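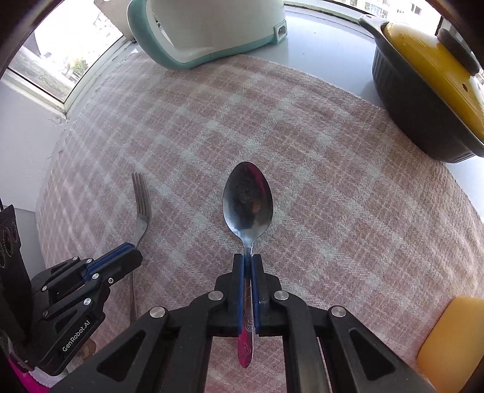 用手持夹爪采餐具数据，勺子叉子反光这么厉害，采 600 多条到底有没有用？

阅读时间：7 分钟

提问：

先说情况。我们接了个整理餐具的采集任务，双手各拿一只夹爪，腕部带鱼眼相机，在桌布上做“拿起勺子、拿起叉子、分别摆好”。派活的是 Bonari，数据交上去之后由他们那边统一跑 Firnell 做轨迹对齐和筛选。到目前为止我们交了 626 条，筛完留下 605 条。对方项目经理看了很高兴，说保留率这么高，质量没问题，可以直接进训练，后面照这个做法再来一批。

我不太信。理由如下：

1. Firnell 筛的是什么？我问过，回答是“时长、丢帧、位姿跳变”。那也就是说，只要我拿着夹爪平平稳稳地晃一圈，什么也没夹住，它照样给我过。保留率高只能说明我们手稳。

2. 不锈钢餐具反光。勺子表面一块深灰一块亮银，换个角度又是另一副样子。我在回放里拿鼠标去点勺头的边，有好几段我自己都点不准。人都点不准，模型学到的是什么？

3. 所有数据就在一张桌子、一块格子布上采的，窗户一直在那个方向，锅和那台白绿色的小家电也基本没挪过。说是“真实家居环境”，我看就是一个角落。

4. 任务书上写“动作自然”，可是拿着夹爪捏勺柄，跟人手拿勺子根本是两回事。怎么算自然，没有人定义过。

所以想问有经验的：这种数据再采下去值不值？反光要不要处理（有人建议喷哑光剂，我觉得那就不叫勺子了）？还有，怎么用最少的力气证明这批数据有用或者没用？别跟我说“多样性很重要”，这句话我听过太多遍了。

回答一（采纳）：

我做过差不多的活，在 Wallar 那边干了一个冬天，从十二月开始，餐具、锅盖、抹布都采过。你的怀疑大部分成立，但有几处要分开说。

先说筛选。你对 Firnell 的理解没错，这类工具管的是轨迹能不能用，动作有没有做成它不管。626 减到 605，少掉的那 21 条我敢打赌绝大多数是定位跟丢，跟“夹没夹住”没关系。你要的成功率得自己标。办法很土：每条只看最后一秒，东西在不在该在的位置，在就写 1，不在写 0，拿不准写问号。问号单独放，别硬塞进 1 里。我们当时标完，问号比 0 还多，这件事本身就很说明问题。

顺便提醒一句，问对方要那 21 条的剔除原因，逐条的。给不出来就说明他们也没看。

再说反光。我反对喷哑光，你这点直觉是对的。训练的时候见的全是哑光勺，部署时来一把亮的，前面等于白干。可是我也不同意“人点不准所以模型学不会”。腕部视角里，模型多半靠的是勺子和两个指垫之间的相对关系，勺头边缘差几个像素关系不大。你图里那把勺子，柄夹在两块蓝色指垫中间，勺头朝外，这段画面里最稳的信息就是蓝垫子和柄。我真正担心的是颜色污染：勺头右上侧有一道洋红，柄的末端也是一片洋红，左下角露出来的衣服也是洋红的。我猜是衣服映上去的，单看一张图不敢打包票，你自己换件衣服采两条对比一下就知道。如果每一条都有这道颜色，模型完全可能拿它当“抓到了”的信号，而且你在离线指标上看不出来。

衣服这个事，要么每半天换一件，要么干脆规定穿灰的。我倾向于换着穿，灰衣服又会变成另一种固定背景。

单一场景这条你说得最重，我反而觉得没那么要命，前提是他们老实承认这批数据只覆盖一个场景。最怕的是拿这一张桌子的数据去写“家居通用”。你管不了人家怎么写，但你交付说明里可以把桌布、窗户朝向、周围物品写死，白纸黑字，以后出了问题不赖你。

怎么用最少的力气验证：

第一步，留出 12 条，训练绝对不碰。留的时候不要随机抽，要挑换过衣服、换过桌布或者换过时段的。要是你现有的数据里挑不出这样的 12 条，那答案其实已经有了。

第二步，让 Bonari 那边分别用一半数据和全部数据各训一次，看在这 12 条上的动作误差。曲线已经平了，就别再照原样采，采新的场景去。曲线还在降，再谈追加。

第三步，真机跑。离线误差好看、真机夹空的情况我见得太多了。没有真机结果，前两步只能用来否定，不能用来肯定。

对方要是连第一步都不愿意配合，我会停下来谈合同，不会接着采。

“动作自然”这条我建议直接要求删掉，或者换成能检查的写法，比如“夹持点在柄上、接近过程不碰其他餐具”。我们那边就是这么改的，改完返工少了很多。

追问（提问者）：

剔除原因已经去要了，对方说“系统不保留”。我就知道。另外叉子那边怎么办？左手夹爪一盖上去，叉子中段就看不见了，齿和柄尾各露一截。

答复：

叉子被挡是双夹爪的老问题，从右手那只相机看过去，左手的夹爪本来就会挡东西。别为了躲遮挡把左手动作做得很别扭，那样采出来更糟。左手那只自己也带相机的话，先确认两路时间戳对齐，再看左手那路能不能看清夹持点。只要有一路看得清，我就留。两路都糊，标问号。

“系统不保留”这句请让他们写在邮件里。

回答二：

没那么复杂吧。我们组一直就是这么采的，也没换过衣服，也没留什么测试集，验收都过了。600 多条做餐具够用了，再纠结反光没意义，现在的模型很强，自己会学。想保险就多采点，多开几盏灯，亮一点总没错。

评论（提问者）：验收过了和有用是一回事吗？你们的验收是不是也是看时长和丢帧？

评论：灯多了高光点更多，金属餐具千万别这么干。

回答三（Anju Mathur）：

补充两个上面没提到的，都是在 Maurya 项目上吃过亏的。

一是鱼眼畸变。画面边上的东西弯得厉害，桌布的边都成了弧线。如果下游有人先做去畸变再训练，有人不做，两批数据混在一起，效果会莫名其妙地掉。交付前问清楚他们用哪一种，并且把标定文件跟数据放在同一个目录里。相机拆装过就重新标定，旧文件别覆盖，改个名字留着。

二是起始位置。人有惰性，采到后面餐具每次都摆回差不多的地方，勺子在中间，叉子在左边。我当时把每条第一帧叠在一起看，糊成一团说明摆得够散，要是叠出来还能看清一把叉子，那就麻烦了。做这个检查半小时都用不了，比讨论保留率有用。我们那次叠出来的叉子，齿都数得出来，四根。

后来的做法是桌布上分区，开始前抽签决定摆哪一区，朝向也抽。采集员嫌烦，抱怨了一阵，我到现在也不敢说这个办法一定最好，只是叠图确实糊了。

至于值不值得继续采，我的态度比第一位悲观一点。筛选标准不公开、剔除原因不保留，那再采多少条你都没法回答自己提的问题。先把现有的 605 条叠一遍，把最后一秒标一遍，拿着结果再去谈。

评论（提问者）：叠了。叉子看得很清楚。

评论：那勺子呢？

评论（提问者）：勺子糊一点，但位置也就那么大一块。先不采了，等他们回邮件。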